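Section 4. Setting Up the Donation and Gift-Matching Form
Skorkow Giving Desk, set-up guide for small scholarship funds
Last revised 2018-12-28

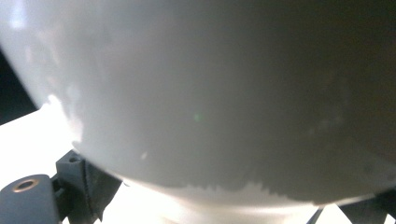 Section 3 left you with a working sign-in and a fund name. This section covers the donation form, the matching rule and the receipt. Allow an afternoon. The welcome e-mail says 20 minutes, and I have yet to meet the fund that managed it.

Before you start

You will need the fund's bank details, the wording your lawyer or accountant approved for receipts, and the signed letter from any donor who has promised to match gifts. A promise made over dinner is not a letter. If you don't have it in writing, skip steps 9 through 14 and come back when you do.

4.1 Create the form

1. Sign in and open Forms, then New Form.

2. Choose "Blank." The other choice, "Quick Start," fills in a page of sample text about changing young lives, and some of it is hard to find again once it is saved. Two funds I helped with had it live on their page for a whole spring.

3. Type the form name. Donors see this name on their card statement, cut down to the first few words, so put the fund first and the campaign second.

4. Under Gift Amounts, delete the four preset buttons and enter your own. The vendor's advice is to set the lowest button high to "lift the average gift." Maybe. I have seen no numbers behind it that I would trust. For an alumni fund, start with $70 and $100 and leave the "Other" box switched on.

5. Under Frequency, choose One Time or Monthly as the default. Do not leave Monthly checked in advance. The software allows it, and you will spend March writing refund letters.

6. Click Save Draft. Do not click Publish yet.

Note: Save Draft does not save the gift amounts if the Currency field is blank. There is no warning. Open the draft again and look.

4.2 Choose where the money goes

7. Open Designations and add one line for each award you really give. If you run a nursing award and a general award, that is two lines. "Where needed most" is a third line and should point to the general account.

8. For each line, pick the bank account from the list. Check the last four digits against a printed statement.

Caution: A gift made to a named award is generally treated as restricted. You can't move it to office costs later just because the report lets you drag it from one column to another. The report will let you drag anything anywhere. Ask your accountant first.

4.3 Set up the matching rule

The sales page describes matching as automatic. It is automatic in the sense that the form adds a banner and a running total. It does not collect a cent from the matching donor. You still have to send that person an invoice and wait, same as before.

9. Open Matching and click Add Rule.

10. Enter the matching donor's name the way it appears in the letter. In our case the letter says Bence Vörös and the software accepted the accents on screen, then dropped them on the receipt. If the name has accents, test it (see 4.5).

11. Set the ratio. One to one is the default.

12. Set the cap per gift. If the letter says the donor will match up to $200 for each gift, enter 200 with no dollar sign and no comma. A dollar sign in this box turns the cap off.

13. Set the total cap. This field is hidden under "Advanced," for reasons I can't guess. An empty total cap means no limit, and the banner will go on telling people their gift is doubled long after the donor's money has run out.

14. Set the end date. Use the date in the letter, not the date of your event.

Caution: Do not publish a matching banner for a donor who has said they will give the full sum no matter what comes in. That isn't a match, and donors who find out tend to feel tricked – with good reason.

4.4 Connect other services

Skorkow lists Restau and Jellumetti as "one-click" connections. Restau handles event tickets and table sales. Jellumetti handles the mailing list.

15. For Restau, paste the account key into Connections and click Verify. Ticket sales then show up as gifts at full price, which overstates the deductible part if the ticket includes a meal. Turn on "Split fair value" and enter the meal cost yourself.

16. For Jellumetti, turn off "Add all donors" before you click Verify. If it is left on, everyone who has ever given is signed up for the newsletter, including those who asked you to stop.

17. If you use Takács for bookkeeping, export a file and load it by hand. The direct link exists, but it doubled our entries both times we tried it.

4.5 Test before you publish

18. Click Preview, then Test Gift. Test Gift does not touch a real card, so it proves less than you would like.

19. Publish the form without linking to it anywhere. Make one small real gift with your own card.

20. Check the receipt for the date, the amount, the fund's legal name and the approved wording. Check the matching total. Check your bank once the payout arrives, usually within the week. The dashboard says "Paid" the moment the transfer is requested.

21. Refund your test gift and make sure the matching total goes back down. In the current version it sometimes doesn't – if so, edit the total by hand under Matching, History.

Note: The thermometer graphic on the form rounds up to the nearest $100. It can be turned off under Display, and I would turn it off.

Section 5 covers monthly gifts and expired cards.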